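This site uses cookies. Accept | Settings

Re: [rurilis-choir] June concert, rehearsal room

Renato Bañez wrote:
> The Tsang hall asks 750 for the evening. Do we still want it?

Dear Renato and all,

I think we should take it. The other hall is cheaper, but the echo there is very strong and the altos cannot hear the tenors. 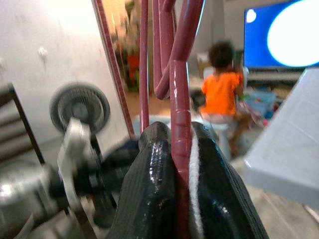

Also, I would like to move the Tomum song to the second half. We sing it better when the voices are warm.

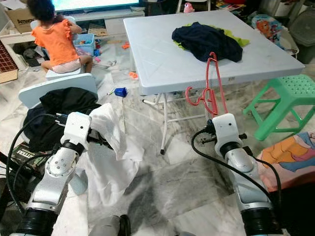
Do we need to know the words by heart?
Only for the two short songs; for the others please bring your folder.

Kind regards,
Jui-lin Lam

Last updated: June

Comments
Dennis Minja: I agree about the echo.
Wai-kit Mok: Can basses come at 7 pm?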